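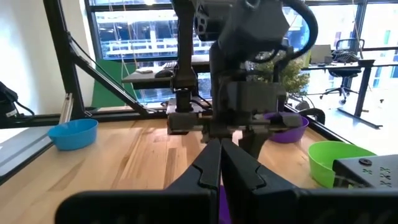

Color words in resale listings do a great deal of work for how little thought goes into them. Of the 3,583 housewares listings we collected from Prestura, 1,533 had a color in the title, and sellers reached for a small, sturdy vocabulary: white, black, blue, green, and a cheerful catchall that buyers learned to read as "see photo." Difficulties began once an object had to compete with its surroundings. The tabletop in Figure 4 runs from pale yellow through tan to brown within a single surface, and a seller describing it would have to choose one of these or give up and write "wood." Most sellers in our sample gave up and wrote "wood." A bright blue bowl on the same table presents no such problem, and purple is nearly as safe, although we did meet "plum," "grape," "eggplant," and, in one listing that we have grown fond of, "wine (the color)."

To see whether these choices mattered to anyone besides us, we compared listings on Prestura with those on Cadetti, where the color field is a fixed menu. Cadetti sellers may pick from the menu or leave the field blank. A good many leave it blank and then type the color they wanted into the description, sometimes in capital letters. We coded these as "menu refused." The category was meant to be a temporary one and became the most useful in the study, as it marks the places where a shared vocabulary has stopped being shared. Refusals clustered at the borders one would expect: blue with green, brown with gray, and the long disputed territory between beige and everything else.

4.3 Naming under interview

We then asked 46 sellers in and near Pennington to name the colors of household objects in their own homes. The interviews were held in May, in daylight where the home permitted it. Sellers were asked to give the name they would use in a listing, followed by the name they would use when talking to a family member. The two often differed. Listing names were longer, and leaned toward food. Family names were short and were apt to include a complaint. 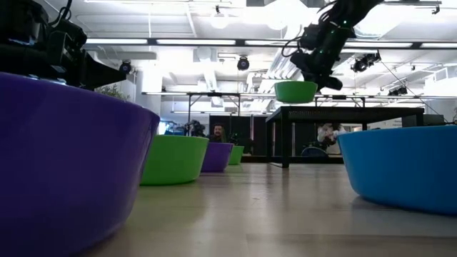 Agreement within households was lower than we had planned for. Where two adults were present, we asked them to answer separately, an instruction that was followed until the first disagreement and seldom afterward. For strong colors the pairs usually matched at the level of the basic term. For pale or mixed ones they matched far less, and several couples used the session to reopen the matter of a sofa. We kept these exchanges in the transcripts, since the arguments contained more color words than the answers did.

A second coder reviewed a subset of 800 naming responses and accepted most of our groupings. The chief exception was "Brumorent," a word that some sellers used as though it were a color. It is the name of a local paint shop. After some discussion we recoded it as gray, on the evidence of the walls to which it was applied, and we note that our second coder still considers it a green.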